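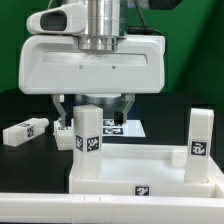
**Pranlow · Service and Customer Support Department**

# About us

Pranlow makes small electronic instruments for people who go on the water in small boats. Our main product is the Zemia, a handheld depth sounder with its own display, which can be used from a kayak, a rowing boat or a dinghy without any drilling in the hull. We also make the Prukari, a fixed display for boats that have a console and a battery on board.

This page is about the department that you will meet when you have a question, when something is broken, or when you simply cannot find the setting for feet and meters. (It is in the second menu, under Units. We receive this question very often and we are working on a better place for it.)

## How the department started

In the first years of the company there was no service department. The telephone stood on the desk of Danang Majimbun, who designed the first Zemia, and he answered when he was near it. If a customer sent back an instrument, Danang opened it in the evening and tried to understand what was wrong. Many of the changes in the second Zemia come from these evenings. The battery door is now closed with a quarter turn, and the cord hole was moved to the bottom corner, where it does not pull on the seal.

When the number of instruments on the market became larger, this could not continue. Suryani Pangaribuan joined us from a repair shop for marine radios and took over the telephone, the workbench and a shelf of opened instruments with handwritten notes inside. She leads the department today. Danang still comes by most mornings to read the repair sheets, and he is still not allowed to take the good tweezers with him.

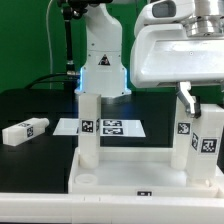

*White arm above a tall white block, blue light at its base.*

## What we do

We repair every Zemia and every Prukari, also the oldest ones, as long as we can get the parts. For the first Zemia we have displays and keypads in stock, but the original transducer is not made anymore. In this case we install the newer one. It reads a little deeper and needs a software update, which we do at the same time.

The warranty on our instruments is 26 months. After this time we ask for a fixed price for the repair, and we tell you this price before we open the housing. If you do not want the repair, we send the instrument back and you pay only the shipping.

Other things that belong to our work:

- Replacing seals and testing the housing again under pressure
- Software updates for customers who do not have a computer with the correct cable
- Reading out saved depth logs from an instrument with a broken screen
- Advice about mounting the Prukari, especially on aluminum boats
- Spare parts such as cords, battery doors, suction mounts and sun covers

We do not repair instruments of other brands. We are asked for this regularly, and we understand why, because many shops that did such work have closed. But we do not have the drawings or the software, and a depth sounder that shows a wrong depth is worse than one that shows nothing.

## How we test a repaired instrument

Each repaired Zemia goes into the water tank for 4 hours with the display switched on. Then it is dried on the outside and it stays on the shelf until the next morning. If there is fog behind the glass, it goes back to the bench. Fog is the most common problem we see, and in most cases the cause is a grain of sand in the battery door. Please clean the door with fresh water and a soft cloth — do not use silicone spray, it makes the seal swell.

After the tank comes the depth reading. We compare the instrument with a reference in our long basin and we write both values on the repair sheet. You receive a copy of this sheet in the box. If the values are not inside the tolerance, the instrument does not leave.
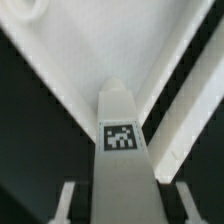
The Prukari is tested in a different way, because it hangs on the boat's own power. Most of the faults that customers describe to us, such as a screen that restarts when the motor starts, are caused by a weak battery or a thin cable. We therefore ask you to send us the power cable together with the display. If you cut the cable during removal, send it anyway. Suryani can see a lot from the connector alone.

## Service in Northern Europe

Customers in Norway, Sweden and Denmark can bring their instrument to our partner Rønning. They have the same test equipment as we have and they use our original parts. They also know more about cold water than we do, and the winter setting of the display, with slower refresh and stronger contrast, was made after their request. The warranty is the same, no matter if the repair is done by us or by Rønning.

Instruments bought from Rønning can also be sent directly to us, but this usually takes longer.

## When to send your instrument

The best time is late fall or winter. In August our shelf is full, and a repair which takes a few days in January can then take several weeks. If you know already that something is not in order, please do not wait for the first warm weekend. We wrote this sentence on the old version of this page too, and it did not help very much, but we will keep it.

For fishing guides and rental companies we keep 20 loan instruments. They are reserved in the order in which we get the requests. Private customers can ask as well outside of the season.

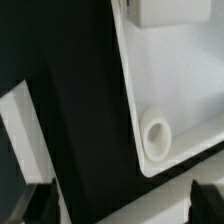

## Contact

Please write to us through the service form or call the workshop. The telephone is answered in the afternoon from 2 o'clock, because in the morning we do the tank tests and need both hands. We speak English, Indonesian and German. For Norwegian, please call Rønning directly.

Before you call, have the serial number ready. On the Zemia it is printed inside the battery door, and on the Prukari it is on the back next to the connector. If the number cannot be read anymore, a photo of the back is enough for us to find the correct version.

Please remove the batteries before you put the instrument in the box, and write your return address on a paper inside — not only on the outside, where the label sometimes gets lost.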